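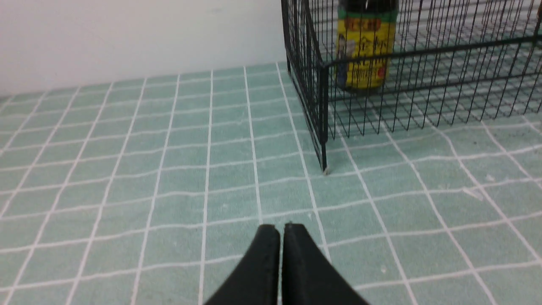

Ticket 3366: Label printer at Indlow branch prints every label twice

Status: Closed, reopened, closed
Device: Vasconcelos desk printer, back office
Reported by: Front desk

Original report
Printer does everything in pairs. Ask for one shelf label, get two. Ask for two, get 4. We have a drawer full of spares and have started using them as bookmarks. Please make it stop.

Update 1
Checked the copies setting. It says 1. Printed a test label. Got two test labels, both very crisp. Turned the printer off and on again because the form won't let me continue until I tick that box. Still two.

Update 2
Removed the Stutier driver and reinstalled it from the shared folder. The installer took 16 minutes and asked me to agree to the same license on two separate screens, so at least the theme is consistent. After the reinstall, still two labels, now in a different font.

Update 3
Called vendor support. Was on hold through a long piece of pan flute music and was then told to check the copies setting. It still says 1. Was asked to hold again.

Update 4
Tried printing from the desk computer's text editor instead of the catalog program. One label. Tried the catalog again. Two. So the printer is innocent and I owe it an apology.

The catalog has its own copies field under Preferences, Output, Legacy, Page 13. It was set to 2. According to the change log, this was done in September so that the Wostimlow branch could have a set of its own. Wostimlow has had its own printer since the summer before that.

Fix
Set the legacy copies field to 1. Put the font back. Front desk confirms single labels.

Reopened 31st December
Front desk reports that one label is not enough for oversize books, which need one on the spine and one on the cover. Could it print two?

Resolution
Left the default at 1. Added a second template called OVERSIZE that prints two. Instructions are taped to the lid of the printer. Spare labels remain in the drawer and should be used up before anyone orders another roll.

Closed.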